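Comparing grasp success across two sites when one hand wears a rubber sleeve

Raíssa Sampaio
I'm writing up a grasping study and have a question about pooling results. We ran nearly 3000 grasp attempts on thin sheet material at Meststead, then a second set of 387 at the Jelov lab. Same policy, same scoring. Success at Jelov was 62 percent, well below Meststead. Can I report one number? Wrist views from Jelov:
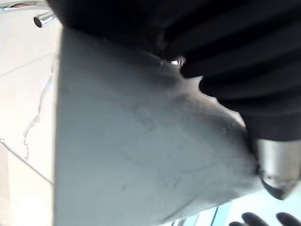
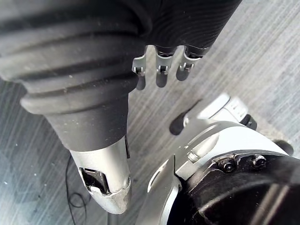
My main worry is the scoring. We count a success when the sheet stays held for 2 seconds, checked by the wrist camera. With black covering over so much of the hand and only the metal tips bare, I don't know if the camera check is fair to both sites.

Ronaldo Bragança
Don't pool them. The large set will swamp the small one and readers won't see the drop. Report each site with its own interval, then fit a model with site as a factor if you want a combined estimate. For the scoring, have a person label a random sample from both sites without seeing the camera result, and publish the agreement for each.

Vasconcelos
Agree with the above. Also check fingertip wear. The thumb tip in the second one has scuffs and worn edges, and tip condition can matter with thin sheets.

Bakine
we just pooled ours and the reviewers were fine with it

Contact | Copyright Bakine Help Community | Back to top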